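From: Wayne Girard
To: bench-automation list
Subject: Re: [bench-auto] Budget for hand-held grippers, second station

Sivaprasad Rodrigues wrote:

> We are putting together next year's equipment request and I have been
> asked to price a second tabletop station for hand-held gripper work.
> The first one grew a piece at a time and I don't have a clean total
> for it. Can anyone who has bought a pair recently tell me what they
> paid, what they forgot to order, and whether the spares kit is worth
> having? I have a quote from Praltoser and one from Fiten. The Fiten
> one is lower but it leaves out cables and mounts. Our draft has to be
> in by the end of June.
>
> Also, do you charge tables and stands to the same line as the
> grippers, or put them under furniture?
>
> Sivaprasad

Sivaprasad,

We went through this last spring for the Killel room, so the numbers are still in my spreadsheet. We ended up with Praltoser. Their price for a left and right pair was 3,800, and that included the cables at the standard length. Shipping was separate. Fiten came in lower for us too, but once I added cables, mounts and the longer lead time the gap was small enough that I stopped arguing for it.

The standard cable is too short if the computer sits under the table or off to one side. We found that out after the grippers arrived and had to reorder. Ask for the longer one on the original quote. It added 47 per cable for us, and the reorder cost the same again plus a second shipping charge. Get a spare while you are at it.

On the spares kit - skip it the first year unless the vendor splits it up. Half of ours is still in the bag. What we have used is jaw pads. Those you can buy by themselves, and I would put 200 in the consumables line for pads, ties, tape and whatever else the people at the table ask for. That line also covers the objects they handle. Plan on plain things like storage boxes with hinged lids and small bottles. They are cheap, but they do add up if you want more than one color or size, and our purchasing office would not take them under equipment.
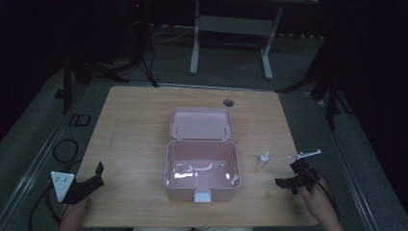 Can the grippers and the table go on one purchase request? They can if your office treats the station as a single asset, but ours didn't, so the table and stands went on a furniture request and everything with a cable went on the equipment one.

Splitting it that way has one drawback. The furniture request was approved five weeks before the equipment one, and we had a table standing in the room with no grippers to use on it. If you can, send both in together and ask for the same delivery month. Panicker handled our stands and was willing to hold them until we had a date for the rest.

Some other items that were missing from my first draft:

Floor stands. Decide how many you need before you order the table, because the feet take up more floor than you expect and you still have to walk around them. We had to move our table once for this.

Cable management. We had cable on the carpet for longer than I would like. Floor covers for our room were 119. Put it in from the start, since facilities will ask.

Table. Get one with a grommet hole if the price is close. A bare wood top has been fine for us. I was going to buy a mat and never did.

Setup time. Not a purchase, but someone will ask. It took two of us three days, and most of the third day was spent on labels and on moving things we had already placed.

Service contract. Praltoser will offer one. We declined it and have had one gripper back for repair, under the regular warranty. They had it for a little over two weeks. If you can't be without a station for that long, budget for a single extra gripper instead of the contract. Check which hand it is before you sign, as their order form defaults to right and the person filling in ours didn't notice.

I would ask Fiten to requote with cables and mounts included so you have two totals that cover the same things. Our reviewers sent back the first version of my request for exactly that reason, and it cost us a month.

I can send you the spreadsheet off list if you want it. The formulas on the second tab are a mess, but the first tab is current.

Wayne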